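Workshop tips: keeping a two-arm laundry cell in order

The notes apply to the washing cell at Culeldale, which has one front loader, one basket and a pair of arms with two-finger grippers. Most of it will suit any similar layout.

Setting the machine

Level the washer before teaching any positions. Adjust the feet with a spirit level across the top, front to back and then side to side, and tighten the lock nuts. A machine that walks during the spin will put every door position out. We allow 2 mm of movement at the door latch over a week. Beyond that, level again and re-teach the door.

Mark the washer's front corners on the floor with tape. If it has to be pulled out for a hose, it can go back to the same marks.

Basket position

Place the basket centrally in front of the door, with space on both sides for an open gripper. A basket with a firm rim is easier to hold than a soft one. Load it loosely. Waistbands and hems left on top give the fingers a good edge to take hold of, while tightly rolled items tend to come up in a lump with three others.

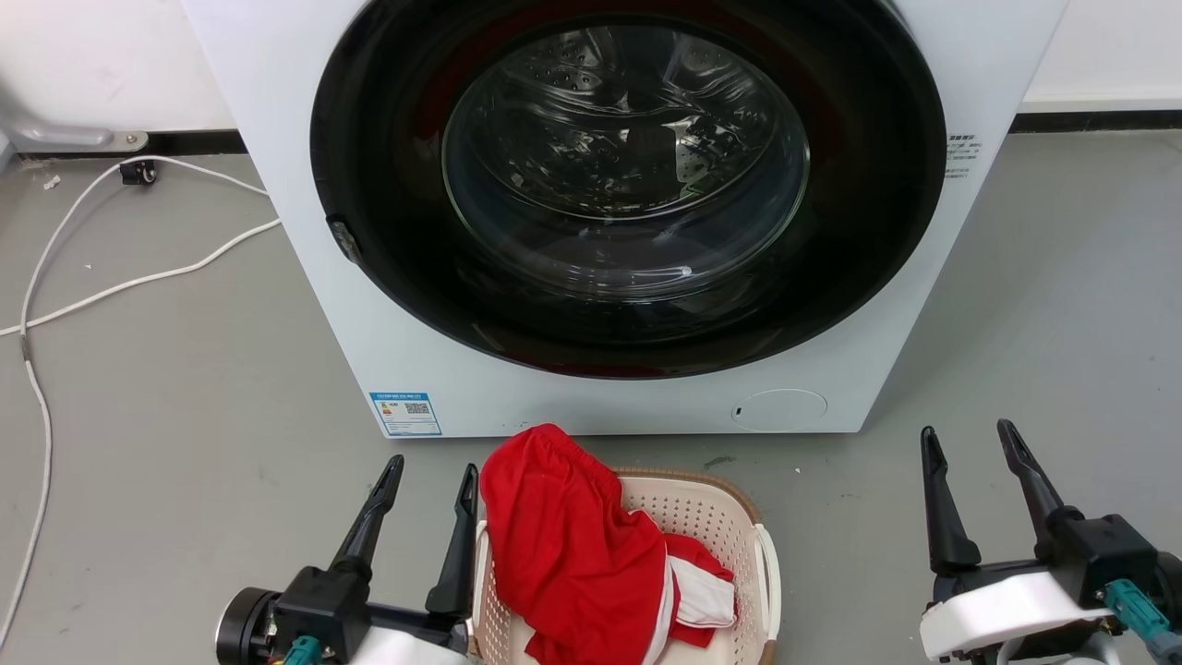 Nidia Rengifo
Maintenance technician, Vimine workshop

Grippers

Switch off and isolate the arms before putting a hand near the fingers. Wipe the finger pads with a damp cloth at the end of each shift and dry them. Detergent residue makes them slip on thin fabric, and the usual response, raising the grip force, stretches elastic and marks buttons. Clean first, then test with a cotton T-shirt at the old setting.

Check that both fingers open to the same width. On our pair a difference shows up as one sleeve left behind in the drum. Run the homing routine; if the fault returns, look for lint at the finger root. A dry toothbrush will shift it.

Cables

Push each wrist connector fully home and leave enough slack for the wrist to turn through its whole range. Move the arm slowly by hand-guiding and watch the cable at both ends of travel. Loose leads on the floor should be clipped along the wall, clear of the basket and of anyone's feet. Replace a cable at the first sign of a split in the sleeve. Tape hides the damage and stiffens the bend.

Door and filter

Wipe the door glass and seal after the last load. Leave the door ajar overnight with the arms parked.

Clean the drain filter every 27 loads. Move the basket away, put a shallow tray and an old towel under the cover, and open it slowly. Coins and hair grips turn up most often. Refit the cover by hand until it stops.

Log

Write down the load count, the grip setting and any dropped item. Ours had reached 235 loads when the left finger pads were changed in January, and the entries for the last 11 all mentioned socks.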